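Trutton opens its bin-picking planning days to small shops, and I get to tell you why

LENSIDE, 27 January 2021 - Hi, I'm Khrystyna Antoniuk, and I run the equipment planning desk at Trutton. Starting in February we're opening our planning days to shops with 62 employees or fewer, and I'm so pleased about it that I asked to write the announcement myself (the marketing folks were very nice about this).

Let me back up a little. Most of the calls I get start the same way. Somebody has a quote for a robot arm in hand, the number looks doable, and they want to know if they should sign. My first question is always what else is in the budget. The arm is one line! You also need a gripper, bins, a table or stand to hold them, cables, hoses, guarding, spare fingers, and the hours it takes a real person to get it all working together. I've seen good projects stall for months over a gripper that got picked last and paid for out of whatever was left.

So on a planning day you bring your parts and we try them. We put them in a plain metal bin, we pick from it over and over, and we write down what gets missed. Long parts are the ones I like to see early, the kind that end up flat against a wall or side by side with barely room for a finger between them.
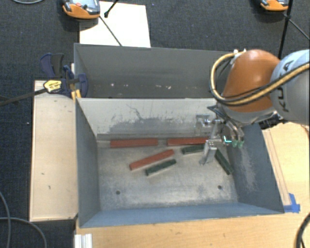
By the end of the day you have a written plan with three budgets in it: what you need to start, what you'll need in the first year, and what you can put off. The plan covers 36 months, and it's yours to keep. Take it to another supplier if you want, we really don't mind. If the answer is that you should hold your money for now and fix how parts arrive at the station, we'll write that down too, and I've done that more often than my boss would probably like.

Sanstead, a hinge and bracket maker, was one of our test customers last fall. They came in planning to buy two arms and went home with a plan for one arm and two grippers. "I had a line for the robot and a line called miscellaneous," says their plant manager, Mr. Nazarenko. "Miscellaneous turned out to be most of the project."

A planning day costs $500, and we take that off your bill if you order equipment from us within the year. There are 7 dates to start with, all at our Lenside workshop, one shop per date. Please bring at least a full tote of parts, including the scratched and bent ones, plus a rough idea of how many you handle per shift. A drawing helps, but don't hold up your booking looking for one.

To reserve a date, call the Trutton front desk and ask for planning. You'll most likely get me. Reporters who'd like to sit in on a day are welcome as long as the visiting shop says yes, so check with me first and I'll ask them.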